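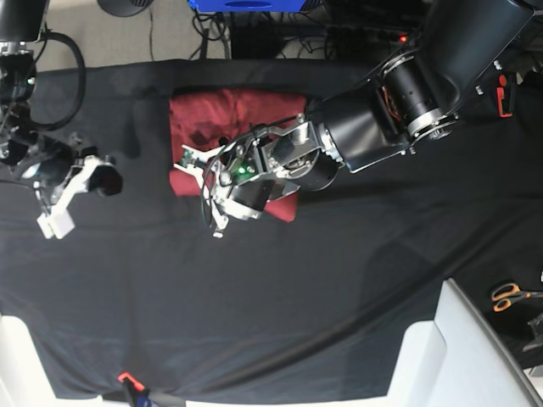 4.2 Cloths, table cover and fold states

The cloth set consists of 65 household textiles: napkins, dish towels, hand towels and small table runners. All were bought new from Morikawa, a linen supplier, washed once without softener and dried flat before first use. Each item carries a written entry in the set list giving its nominal size, weave, weight and color. Items with fringes, beading or a stiffened hem were left out, as the edge of such a cloth keeps its shape independently of how the body is folded.

The worktable is covered with a large black cloth (Figure 3). A dark cover gives low contrast for navy and charcoal items but high contrast for most of the set, including the dark-red cloth shown folded at the center of the table. We considered a lighter cover during preparation at the Mirnholm site and rejected it after comparing outlines by hand. White and cream items make up the largest color group in the set, and their hems were hard to follow against a pale surface.

The cover is clamped at the table edge and is not stretched. Soft wrinkles and folds therefore remain in it, and several can be seen in Figure 3. A stretched cover was used in our earlier work on napkins, where it produced cleaner outlines. It also let smooth cloths slide more easily, so that a folded item could shift as a whole when one layer was moved. The slack cover is closer to what a cloth meets on a made bed or on top of other laundry. Wrinkles in the cover are smoothed by hand at the start of a session and otherwise left alone. They are not treated as part of the cloth state, even where a wrinkle runs up to the edge of the item.

4.3 Describing a folded cloth

Most descriptions of folding in the literature begin from a flat sheet and name the folds in order. This is adequate for instructions. It is less useful for a cloth found already folded, where the order may not be recoverable from the outside. The dark-red cloth in Figure 3 illustrates the difficulty: its outline is roughly rectangular, yet the surface is creased and slightly crumpled, and a single view from above does not settle how many layers lie beneath the top one. We therefore record the outward state only, using 3 attributes.

The first attribute is outline, scored by the closest simple shape: rectangle, square, strip, triangle or none. Rounded or displaced corners do not change the class. The second is surface, scored as smooth, creased or crumpled. A crease is a line that persists across at least half the width of the item; shorter and less regular features are assigned to crumpling. An item may show both, in which case both are entered. The third is edge alignment, the largest visible offset between the top layer and any layer below it, measured with a ruler laid beside the cloth - never on it, as even a light ruler flattens the upper fold.

Scoring was carried out by 2 raters working from the same written guide. The guide was drafted by Tassanee Somboon and revised in September, after the first round showed that the raters used "creased" differently for thick towels. In the revised text, the rolled ridge that forms at the fold of a terry towel is counted as part of the fold and not as a crease. In total, 428 folded states were scored. Disagreements were resolved by discussion, with the original scores retained in the record.

4.4 Remarks on storage and handling

Between sessions the cloths are kept flat in shallow drawers with sheets of tissue between them. Folded storage was tried first and abandoned. Cloths left folded for a week reopened with set lines that were then scored as new creases, which inflated the creased class for linen in particular. Pressing removed these lines but also left linen stiffer than it had been after washing, and pressed items were kept out of the scored sessions.

Small items used in setting up the table, such as clips and scissors, may remain on the cover beside the cloth. They are permitted anywhere outside the outline of the folded item, provided they do not touch it. Loose threads are trimmed from the cloth before scoring, as a thread lying across the surface is easily mistaken for a shallow crease.

One limitation concerns color. The reds and blues in the set come from a single dye range, sold by Morikawa under the name Cistico, and their appearance under room lighting is more uniform than that of a mixed household drawer. Patterned cloths are covered separately in the Farbridge supplement, where woven checks and printed stripes required a different rule for locating creases.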